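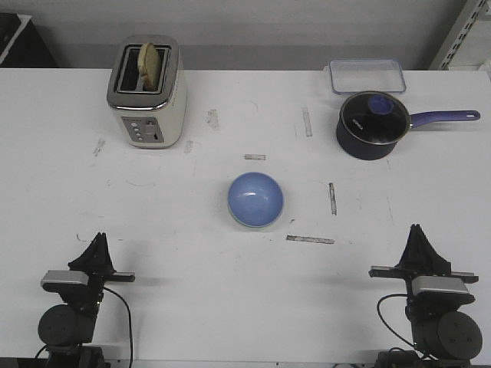 eirini_k
I want to ask about bread in the freezer. I live alone and one loaf goes moldy before I finish it. Since April I slice it, freeze it and toast only what I need, like the slice standing in the rear slot of this toaster. The taste is fine, but the crust becomes hard. What do you do?

lagman30
Wrap it better. Two bags, press the air out. I keep mine for 30 days with no problem.

Nendeo
I disagree with lagman30. Two bags did nothing for me. What helped was freezing on the same day I buy it – day-old bread is already dry.

lagman30
Mine is often day-old and the crust is soft. Maybe your bags are thin?

Nendeo
They are freezer bags, the thick ones.

fivgate
Which bread is it? Rye survives much better than white.

eirini_k
White, from the bakery near my work. I usually freeze it the next morning, so maybe Nendeo is right. I will try the same evening first, and then the two bags.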